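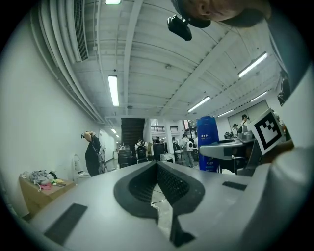 Budget round for the hand-held gripper kits, Stundilley site

Equipment > Planning > Gallery

We have four hand-held gripper kits at Stundilley and the plan is to buy nine more before the end of March. Wolfram Grube asked for a page the other sites could look at before they sign off on their share, so the notes on the gallery are longer than usual. The per-kit price from Unditel covers the gripper body, the marker bracket and one set of finger linings. It does not cover the cap-mounted camera, and the operators here work with one strapped to the front of a black cap, so please budget for a camera and a cap for each person. Grutthorpe left these out last year and had to come back for a second approval.

Finger linings: the fine black ridged lining on the inside of the channel is the part we expect to replace most often. Brandes quotes it separately, in packs, with a delivery time of 72 hours. Order spares with the kits — the freight is the same either way.

Markers: the square black-and-white marker sits on its own bracket. Price a spare printed set for each kit. They are cheap, but a scuffed one holds up a whole shift.

Tables and floor space: work at Stundilley is done standing at tables along one big room with fluorescent lighting overhead. We allow one table per kit and have set aside some $600 per site for tables and cable covers. Sites with tables already can move that line to spares.

Cooling: there is a pedestal fan against the wall. Fans come out of the building budget and should not go on the equipment form.

Still to be settled is whether the nine kits ship to Stundilley first or go direct to each site. Wolfram would like them labelled here. Send your numbers and your preferred colour of storage case to him with the form.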